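招募参加者：杯子里的一天，饮水与喝茶习惯的日记研究

Trarkell 生活习惯研究小组
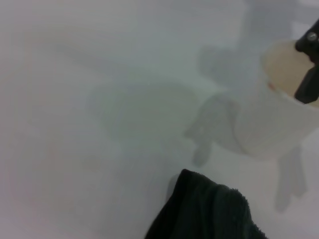
我们正在找愿意写十四天日记的人。日记的内容很简单：您每天喝了什么，什么时候喝，在哪里喝，和谁一起喝，喝的时候心情怎么样。不需要您改变自己的习惯。您如果一天只喝一杯水，就写一杯水。您如果从早上到晚上都在喝茶，也请照样写下来，写得短一点没有关系。

我叫 Fatima Tijani，是这个研究的负责人。中文不是我的母语，所以这篇招募文章里如果有不自然的句子，请您原谅。文章写完以后我自己检查了几遍，可是一定还有没看到的地方。如果哪一句不清楚，请写信问我，我会再解释一次。

研究的背景

几年前我在 Khunthong 住过一段时间，租的房间在一家小茶馆的楼上。茶馆早上很早开门，来的客人差不多都是住在附近的老人。他们来得早，走得晚，一壶茶可以加很多次水。我那时候的中文很差，听不懂他们谈什么，但是我注意到一件事：有的人手里的茶已经没有了，还是把杯子拿起来，放在嘴边，然后再放下去。后来我问茶馆的老板娘，她说，他在想事情。

从那以后我就对这个题目有兴趣。关于人一天应该喝多少水，已经有很多文章。关于人为什么在某个时刻站起来去倒水，文章却比较少。有时候是因为渴，有时候是因为工作做不下去，有时候是同事要去，所以自己也跟着去。这些小的理由，问卷里很难问出来，人过了一个星期也不会记得。所以我们选择用日记的方法，请参加者当天就写。

去年五月我们做过一次小规模的试验，参加的人都是我们自己的朋友和邻居。那一次的日记本设计得不好，格子太小，很多人把字写到了背面。这一次我们换了大一点的本子，也准备了可以在手机上填写的版本，两种您可以自己选。试验的时候还有人告诉我们，每天提醒三次太烦，现在改成只在晚上提醒一次。您不想要提醒的话，可以关掉。

我们希望找什么样的人

年龄在十八岁以上，能用中文写简单的日记。方言词可以用，错别字也没有关系，拼音也可以。

在研究的十四天里，大部分时间过的是平常的生活。如果您那时候正好要搬家、结婚或者长途旅行，请您考虑参加下一次。

家里住几个人都可以。我们特别希望有上夜班的人、在家照顾孩子或老人的人、开车送货的人来参加。上一次的参加者大部分是坐办公室的，他们的日记彼此很像，上午一杯咖啡，下午一杯茶，中间开会。

如果医生要求您限制饮水，或者您正在因为肾脏、心脏的疾病接受治疗，很抱歉，这一次我们不能邀请您。我们没有医生在小组里，不想给您带来任何风险。怀孕的朋友如果想参加，请先问一下自己的医生。

参加者要做的事

第一步是一次电话谈话，大概二十分钟。我会介绍研究的内容，您也可以问问题。这次谈话以后您再决定参加不参加，不参加不用说理由。

第二步是写日记，连续十四天。每次喝东西以后写一两句就够了，不方便的时候可以晚上一起补。我们请您每天至少写400字，标点也算。这个要求是从试验里来的：少于这个字数的日记，我们读的时候常常不明白是什么情况。如果某一天您实在没有什么可以写，可以写写您家里的杯子，是谁买的，谁在用，为什么一直没有扔。上次有一位参加者用三天的时间写他父亲的搪瓷杯，那是我最喜欢的一部分。

第三步是结束以后的一次访谈，时间一个小时左右。可以来我们的办公室，也可以用电话或者视频。访谈会录音。录音只用来整理文字，整理完以后就删除。

请不要为了研究去买新的杯子、新的茶叶或者饮料，也请不要在日记里拍别人的脸。如果您愿意拍自己的杯子和桌子，可以随日记一起交上来，拍得好不好都没有关系，不拍也完全可以。

报酬

写完十四天日记的参加者，可以得到700元。做完访谈以后，再得到400元。费用在每一步完成以后的十个工作日内，用银行转账的方式支付。来办公室的交通费另外报销，请保留票据。

如果中间您不想继续，随时可以停止。已经写了七天以上的，我们按照天数支付日记部分的报酬。少于七天的，很抱歉没有办法支付，这是我们的经费规定，我试过修改，没有成功。

研究的经费由 Grelico 基金提供。基金不参加日记的分析，也看不到您的名字和联系方式。手机填写的版本使用 Ceratell 的表格工具，您提交以后，数据保存在我们小组自己的电脑里，表格工具上的记录每个星期清空一次。

个人信息

您的日记会用一个编号来代替名字。日记里出现的别人的名字、公司的名字和地址，我们在整理的时候会改掉。将来发表文章的时候，可能会引用您写的句子。引用以前我们会把句子发给您看，您不同意就不用。纸的日记本在研究结束以后会还给您，邮费由我们付。

常常有人问的事情

喝汤算不算？算。粥我们讨论了很久，最后决定也算，请写明是稀的还是稠的。

酒也请写。我们不会评价您喝了多少，也不会告诉您的家人。

忘记了一天怎么办？请写“忘记了”，第二天继续。请不要凭想象补写，空着的一天对我们也有用。

夫妻或者室友可以一起参加吗？可以，但是请分开报名，分开写，写的时候请不要互相看。

可以请孩子帮忙打字吗？可以，请在第一页说明一下。

报名方法

请在10月5日以前报名。您可以在本页面下方填写报名表，也可以直接给小组写信，信的题目请写“喝水日记”。信里请告诉我们您的年龄、职业、平时几点起床几点睡觉，还有您想用纸的本子还是手机。最后请写两三句话，讲一讲您今天喝的第一杯东西。这不是考试，我们只是想知道您写日记大概是什么样子。

收到您的信以后，我会在一个星期之内回复。名额有限，如果报名的人太多，我们会尽量选择生活方式不同的人，没有选上的朋友也会收到我的回信。

联系人：Fatima Tijani
Trarkell 生活习惯研究小组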